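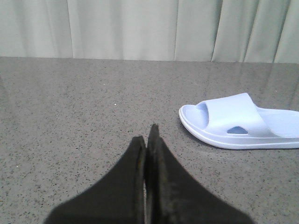
My grandmother would have fainted if you walked past her front door in your shoes, one reader wrote to us in August, and she'd have fainted twice if you walked past it in your socks. It was one of 164 letters that came in after we asked a simple question in the summer issue: what happens at your door?

I had expected a handful of replies, mostly about mud. What I got was a stack that kept me at the kitchen table for most of two weekends, with the dog asleep on the ones I'd finished. People feel strongly about this! They wrote about aunts who kept a basket of knitted slippers for company, about fathers who wore work boots to the supper table and wouldn't hear a word on the subject, about the first visit to a future mother-in-law and the hole in the left sock.

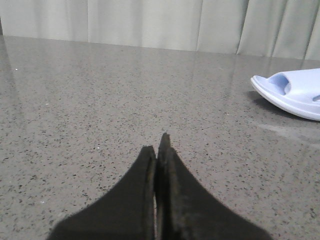 In Clalwood, where I grew up, the rule depended on which side of the river you lived on. The hill families took their shoes off, and the mill families mostly didn't, and if you married across the water (my parents did) you spent the first few years working it out. We ended up with a treaty. Shoes were allowed as far as the kitchen, never on the stairs, and on Christmas morning anything went.

I've since lived in six apartments and one drafty house, and every one of them taught me something about floors. Carpet forgives you for a while and then it doesn't. Old floorboards are lovely until the end of September, when you come down for a glass of water at night and remember why people invented slippers in the first place. A stone floor is a gift in a heat wave and a hard thing to stand on while you're cooking for company.
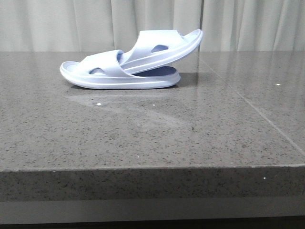 Guests are where it gets tricky. Several of you keep house shoes by the door in a range of sizes, which strikes me as very kind, though one woman in Wirkora confessed that hers had all drifted toward size ten because those were the only ones that never got borrowed and worn home. Others said they would never ask. A guest is a guest, they told me, and a mop is cheap. I can see it both ways, and I've been known to switch sides depending on who's coming and how much rain we've had.

My own habit these days is to take mine off and say nothing, and let people do as they like. Most of them look down, see my feet, and start untying -- even the plumber did, and I had to beg him to stop. 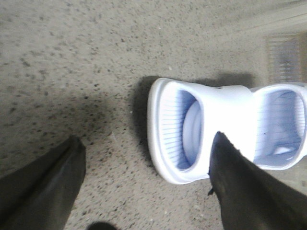

Ask before they ring the bell, another letter advised, so that nobody has to be brave about their socks. I've taped that one to the refrigerator.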